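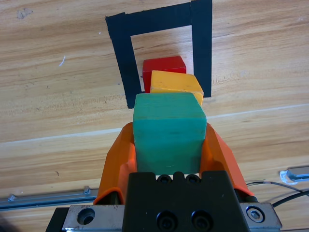
Ticket 1915 — Skeveo booking calendar, Jirkerbridge branch
Status: Open (reopened)
Reported by: Zübeyde Öztürkmen
Handled by: Kaan Yüksel, Travex support
Opened: 2018-04-25

Problem as reported
Room bookings made on the public page show up an hour late in the staff calendar. A 10:00 booking on the page reads 11:00 at the front desk. The confirmation email has the right time. It does not happen to every booking, and I can't find a pattern. We had two groups turn up for the same room this morning.

Reply, Kaan Yüksel
Thanks for the report. This is nearly always the time zone on the computer. Please check the clock settings at the front desk, clear the browser cache and sign in again.

Reply, Zübeyde Öztürkmen
Clock is right. Zone is right. Cache cleared, signed out, signed in, no change. I also looked from my phone and from the laptop in the back office and got the same wrong times on all three. I find it hard to believe three devices have the same bad clock.

Reply, Kaan Yüksel
Understood. We pushed a fix to the calendar sync overnight and the times should now be correct. I'm marking this as solved.

Reply, Zübeyde Öztürkmen
Please reopen it. I made two test bookings before lunch, one typed in by hand and one from the saved template we use for the weekly classes. The hand-typed one is fine. The template one is an hour off. So what did the fix change?

Reply, Kaan Yüksel
Reopened. The fix was for a different sync fault that looked similar. Could you tell me when the template was made, and whether it came over from your old system?

Reply, Zübeyde Öztürkmen
It came over from Guerra with everything else when we switched. The export had 666 entries and your import screen said all of them went in "successfully." I had my doubts at the time. There is a line in the import log that says "154 records: no zone, default applied" and it doesn't say what the default was.

Reply, Kaan Yüksel
That line is useful, thank you. Records with no zone are given the server's zone, and yours was set up on a server one hour ahead. Workaround: open the template, set the zone by hand under Details, save, and make a fresh booking from it. Existing bookings have to be edited one at a time.

Reply, Zübeyde Öztürkmen
Did that for the Monday class template. The new booking is right at the desk and on the page. I'm not doing the rest by hand on the strength of one test — and I'd like to know if it survives the next sync. The summer schedule opens in July and it is all built on these templates.

Reply, Kaan Yüksel
Fair. I've asked for a script to correct the whole batch. No date for it yet. Leaving the ticket open.

Reply, Zübeyde Öztürkmen
Please do. And please don't mark it solved until I've checked it from this end.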